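Dindik has published its rules for teaching grippers to tidy, and they run to 16 pages. I have read them all, so that you can spend the evening with your family.

Most of it is sensible. Page two says objects must be 'representative of ordinary domestic life'. I should like to meet the person who knows what that is. My own kitchen drawer at Dillside would fail on several counts, and possibly break a finger.

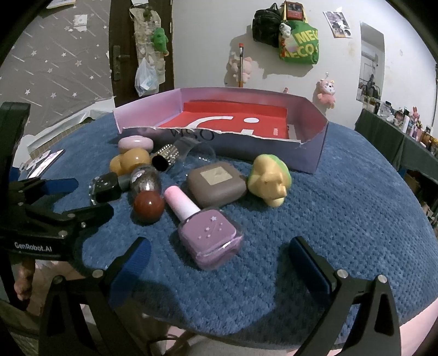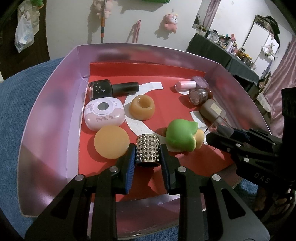 Nail polish, squashy toys and a shallow box, with hand-held grippers in all three.

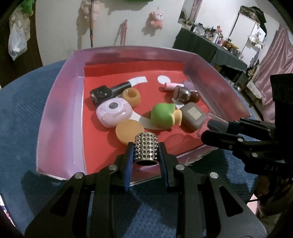

A good rule, to my mind, is one a tired person can follow at the end of a long shift. 'Put it in the box without crushing it' passes. 'Ensure compliant placement within the designated receptacle' doesn't, and the Dindik text has a lot of receptacles.

The Wirham code, written in September, fits on a card. It asks for mixed shapes, mixed surfaces and a note of every drop – the last being the one people skip. A log showing 100 clean lifts makes me suspicious. Show me the drops, please, and keep the other 14 pages for propping up the table.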